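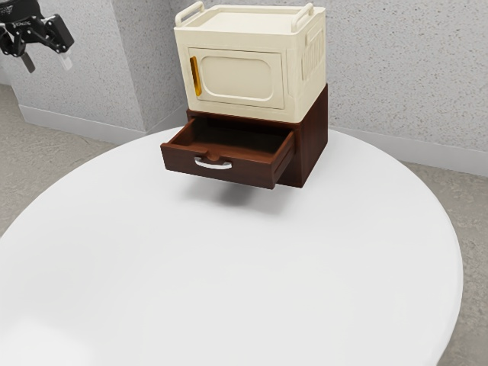
What is a chest of drawers?

A chest of drawers is a piece of furniture made of a box-shaped frame holding several sliding drawers, usually stacked one above another. It is used mainly to store clothing, linens, and small household goods.

Chest of drawers

A chest of drawers, called a dresser or bureau in much of the United States, is a type of case furniture. Most examples stand between waist and chest height and have three to six rows of drawers. Taller, narrower forms are known as tallboys or highboys, and small ones meant to stand beside a bed are sold as nightstands.

History

The form grew out of the plain lidded chest, which was the main storage furniture in European homes through the Middle Ages. Items at the bottom of a deep chest were hard to reach, and makers began adding one or two drawers below the main compartment. This mixed type is often called a mule chest. During the 17th century the lidded section was dropped and drawers filled the whole case.

Construction

The outer case, or carcass, consists of two sides, a top, a bottom, and a back panel. Drawers run on wooden strips, on grooves cut into the drawer sides, or on metal slides. Traditional drawer boxes are joined at the corners with dovetails. Cheaper modern ones use staples, dowels, or cam fittings. The bottom of each drawer is normally a thin panel set into a groove, which lets a solid wood panel swell and shrink with the seasons without splitting.

Sticking is a common fault in wooden drawers and tends to be worse in humid months. Rubbing candle wax on the runners is an old remedy.

Regional types

The Vengate chest is a low form with a single wide drawer at the base and two short drawers above it. It was made in workshops at Vengate and Ilton, most often in painted pine. A typical example is 31 inches high and 35 inches wide. The Barasa chest is narrower, with a hinged top over a shallow tray. The museum at Milia holds 27 pieces of both types, and a survey of house inventories from the district lists 364 chests in all.

Safety

A tall chest can tip forward when several drawers are open at once or when a child climbs on it. Many newer models have a lock that allows only one drawer to open at a time. Wall straps are also sold separately for older furniture.

See also

Blanket chest
Commode
Filing cabinet
Wardrobe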